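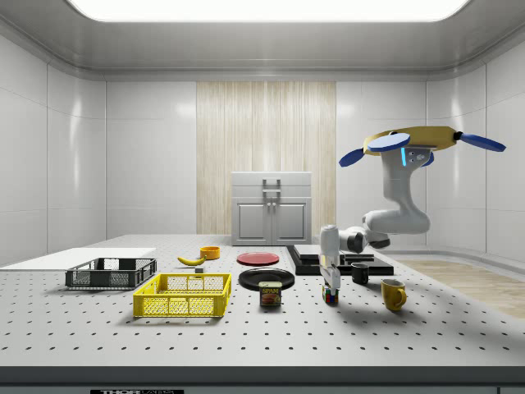 Archivo > Sala infantil > Historia local > Qué es un padrón

Imprimir | Enviar por correo electrónico

Qué es un padrón antiguo y cómo se lee

Texto: Teodora Perić
Martes, 20 de noviembre de 2018

Un padrón es una lista de las personas que viven en un municipio. Se hace para saber cuántos habitantes hay, dónde viven y qué edad tienen. Los padrones antiguos se escribían a mano, en hojas grandes que después se cosían para formar un libro.

El archivo de Lustley conserva 69 libros de padrón. El más grueso tiene 300 hojas. Cada libro corresponde a un año y lleva ese año escrito en el lomo.

Cómo se hacía

El ayuntamiento dividía la ciudad en distritos. En Lustley eran cinco. A cada distrito se le asignaba un empleado, llamado agente, que repartía una hoja por vivienda. La familia la rellenaba y el agente pasaba a recogerla. Si en la casa nadie sabía escribir, el agente hacía las preguntas en voz alta y anotaba las respuestas.

El reparto se hacía en agosto. Las personas que estaban de viaje se apuntaban como «ausentes». Las que se alojaban en una casa sin vivir en ella se apuntaban como «transeúntes».

Qué dice cada hoja

La hoja tiene nueve columnas: número de orden, nombre, apellidos, sexo, edad, estado civil, lugar de nacimiento, oficio y si la persona sabe leer y escribir. En la parte superior figuran la calle y el número de la casa.

La primera línea es para el cabeza de familia. Después vienen el cónyuge, los hijos de mayor a menor, otros parientes y, al final, los criados o huéspedes.

Por qué hay errores

Las edades no siempre coinciden de un padrón a otro. Muchas personas no conocían su fecha de nacimiento exacta y daban un número redondo, como 30 o 40. También cambian los apellidos. El de Lærke Egilsson, que tenía una mercería en la calle Herath, aparece como «Egilson» en un libro y como «Eguilsón» en el siguiente. Para comprobar que se trata de la misma persona se comparan la dirección, el oficio y los nombres de los hijos.

Las calles también cambian de nombre. La calle Herath se llamó antes calle del Pozo. El archivo tiene una tabla de equivalencias en el mostrador de consulta.

Palabras útiles

Censo: recuento de la población de todo un país.
Distrito: cada una de las partes en que se divide una ciudad.
Folio: hoja de un libro antiguo. Se numera por hojas, y cada hoja tiene recto (la cara delantera) y vuelto (la trasera).
Huésped: persona que paga por alojarse en casa de otra.

Compartido 9 veces | 5 comentarios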